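Against the Folding of Sweaters

My sweaters live in a heap, and I have come around to defending the heap.

I should say what I mean by a sweater, because the word covers a lot of ground. I don't mean the thin office kind that behaves like a shirt with ambitions. I mean knitwear with some body to it, the sort that takes up half a suitcase and makes you leave the hair dryer at home. I own more of these than the climate calls for. Every October they come down from the top of the closet, and every October I stand at the end of the bed with my sleeves pushed up and attempt to turn them into rectangles.

They don't want to be rectangles. A sweater is a tube with two smaller tubes attached, and the whole thing was designed to go around a person, who is also a tube. At no point in its manufacture was a corner involved. You lay it face down, you bring one sleeve across the back, you bring the other sleeve across to meet it, and you have produced a lump in the middle where the sleeves overlap. Then you fold it in half and double the lump. Stack four of these and the pile leans. Stack six and it's on the floor by morning, and you're late, and the one you want is on the bottom anyway.

There is a literature on this. I once bought a book by a consultant who promised that a properly folded sweater could stand up on its own edge in a drawer, like a file folder. I followed the diagrams. Mine stood up for as long as I held it. The book also told me to thank each garment before putting it away, and I did try, but I'm shy and the first one was a turtleneck.

After the book came the equipment. I bought a set of fabric drawer dividers from a company called Erska, whose instructions were drawn entirely in arrows, and which turned one drawer I couldn't close into one drawer I couldn't close with compartments. I bought a folding board. If you haven't seen one, it's a hinged sheet of plastic with flaps, and you lay the garment on it and flip the flaps in order, left, right, bottom, and you get what you'd get in a store. It works beautifully on T-shirts. Put a cable-knit cardigan on it and the flap comes up about as far as a drawbridge with a cow on it, considers the situation, and goes back down.

My brother-in-law Hicham Kabbaj, who folds for pleasure, tells me the problem is my attitude. Hicham worked one winter in the men's department at Le Roux when he was nineteen, and he has never gotten over it. He can do a crewneck in the air, with no table, while talking to you about his mortgage. He says the secret is to smooth as you go. I have watched him smooth as he goes. The results are handsome, and I notice he keeps them on open shelves where visitors can see them, and that he wears the same navy zip-up from the hook by the door every single day from Thanksgiving to Easter. I don't think he dares touch the shelf. A perfect stack is a wonderful thing for discouraging use.

Which brings me to the closet in his spare room, where I slept over the holidays, and where I opened the wrong door looking for a towel. The shelves I've described are in the hallway. Behind this door was the rest of it: every sweater he's actually fond of, pushed in by the armload. I closed the door quietly. We've never discussed it, and I suppose we're discussing it now.

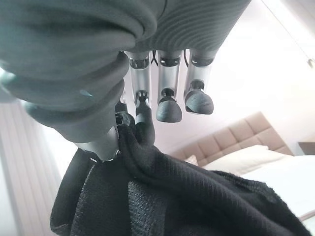 What the folding people get wrong is the idea that a garment at rest ought to look like merchandise. Stores fold because stores have tables, and because a customer needs to see thirty of the same thing in a descending row of sizes. I have one of each thing and I know my size. I'm not trying to sell myself the gray one. When I want it I go to the bed or the chair or the bottom of the closet and I pull at whatever is gray, and out it comes, a little rumpled, warm-looking, ready to be worn by someone who will also be a little rumpled within the hour.

Knit forgives this. I'd never make the same argument for a linen shirt, which remembers every insult, or for dress pants. But a heavy sweater left in a heap for a week and then put on a body looks much as it did before. The creases I have seen on knitwear, the truly stubborn ones, came from folding. I had a charcoal pullover that spent a summer under eleven pounds of its colleagues and came out with a line straight across the chest. I looked as if I'd been mailed.

The usual reply is that one should hang them, then. One should not. I hung a black cardigan for a season and it developed shoulders. They weren't my shoulders. They were two small points, like the beginnings of wings, and when I wore it to dinner a woman I'd just met asked if I was all right. Meanwhile the hem had gone south. A wool cardigan on a hanger is always on its way to becoming a bathrobe.

I'll grant the folders a few points, in the interest of looking fair. Moths like a heap. They like a drawer too, and they've done some of their best work on Hicham's shelf, but a heap does give them privacy. Black knits in particular shed on everything near them and collect anything pale in return, so the dark ones and the light ones should have separate heaps, and I admit that once you have separate heaps you have begun to organize. It's a slope. Last fall I had three heaps by color and caught myself straightening the edges of one.

The heap also offends guests. My bedroom has a bed in it that I made an effort over, with more pillows than anyone needs, and for half the year the effect is spoiled by a knee-high drift of wool. My mother refers to it as the animal. She stays two nights and on the second morning it has always been folded, into the leaning kind of stack, with the sleeves tucked under where she thinks I won't notice the lumps. I wait until her car has turned the corner. Then I find the one I want, from the bottom, and nature does the rest.

There are people who would like to sell me a way out. The newest is a vacuum bag by a firm called Drastadia, which arrives in a packet of several sizes with a little pump. You fill the bag, you pump, and a winter's worth of clothing shrinks to something like a paving stone. I was given these as a gift, and I used one, in spring, with real excitement. It's the closest I have come to geometry. In October I broke the seal and the contents drew a long breath, and I had a heap again, a slightly damp-smelling one, and I'll confess I was glad to see it.

I do think about the hours. I've never timed myself, and I distrust anyone who has, but I know that folding a season's sweaters used to take me an evening, and that I'd do it four or five times between the first cold morning and the last, each time with the sense that this was the time it would hold. I could have been reading. I could have been sitting down in one of the sweaters, which I understand is their purpose.

So I've made my arrangement. Shirts get hung. Towels get folded, in thirds, because towels are rectangles to begin with and it would be rude not to. Socks are paired when I'm in the mood. The sweaters are lifted off the bed at night in one large embrace, which is pleasant, and set down on the chair, and in the morning they go back the other way. A sleeve usually drags on the floor between the two. I step over it.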